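Stelberg 100 Model Rocket Launch Controller
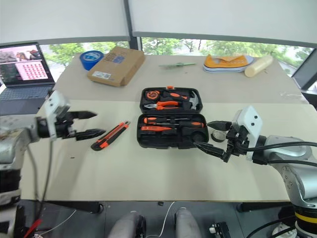

I've been flying model rockets since I was a kid, and for most of those years I used the same sad little launch button that came in the starter box. You know the one. Four AA batteries, a bulb that may or may not light up, and a wire so short you can smell your own igniter. So when I started selling rocketry gear out of my garage in Drandthorpe, the very first thing I wanted on the shelf was a proper controller, and the Stelberg 100 is the one I ended up liking enough to put my name behind.

What you get is a handheld box, a removable safety key on a lanyard, and a 100 foot cable on a wind-up reel. The cable is my favorite part! Most small controllers give you just enough wire for low-power motors, and then you have to splice on more when you move up to something bigger. With this one you can stand well back, have a friend do the countdown, and still reel everything in before the next group wants the pad.

Power comes from a rechargeable 3000 mAh pack that slides into the handle. I charged mine in the evening before our club's June launch and it went all day with plenty left over (we fly a lot, and we let the kids push the button, so it gets a workout). You can also run it off an outside 12-volt battery with the clip leads, and I'd do that if you're lighting clusters. Three motors at once want more current than the pack likes to give.

The arming steps are simple. Key in, turn it to ARM, and wait for the continuity light and the beep. If there's no beep, pull the key before you walk out to look at the pad. Then hold the arm switch with one thumb and press launch with the other. Let go of either one and the circuit opens. Anas Hattar, who runs the pads at our field, made me put that in writing, and he also asks that you keep the key in your pocket whenever anyone is near the rocket. Please do!

A few things I'm less crazy about. The buzzer is loud, and there's no volume setting. The reel handle is small if you're wearing gloves. And the belt clip feels cheap to me, so I took mine off after the first month and haven't missed it.

Will it work with your igniters? If you fly the usual hobby starters, yes. The micro clips are the ordinary kind and you can replace them yourself with a small screwdriver when they get crusty, and they will get crusty. I wipe mine with a bit of sandpaper between flights. I keep spare clips in stock, sold in bags of 18, and one bag should last you quite a while.

What's in the box
Stelberg 100 controller
Safety key with lanyard, plus one spare key
100 ft cable on reel with micro clips
3000 mAh pack and wall charger
Clip leads for a 12-volt battery
Printed instructions

Item number: 736

Notes from customers

"I bought it for the school club and the kids can hear the beep from the back of the line. The long cable means I finally worry less." Marlene Hellwig

"Good controller. Wish the case came with it." Britta Wiegand

Britta is right, there's no case. The whole kit does fit in the Navickas field bag, the medium one, if you put the reel in first and lay the controller on top. I sell the bag separately and I'm happy to send both in one package so you only pay shipping once. Just mention it in the order notes.

Orders usually leave here within two business days. If something shows up broken or the continuity light won't come on with a fresh igniter, write to me before you open the case, and I'll swap it. Returns are fine for 18 days as long as both keys come back with it. I can't resell one that's missing a key.

Page updated April 23, 2021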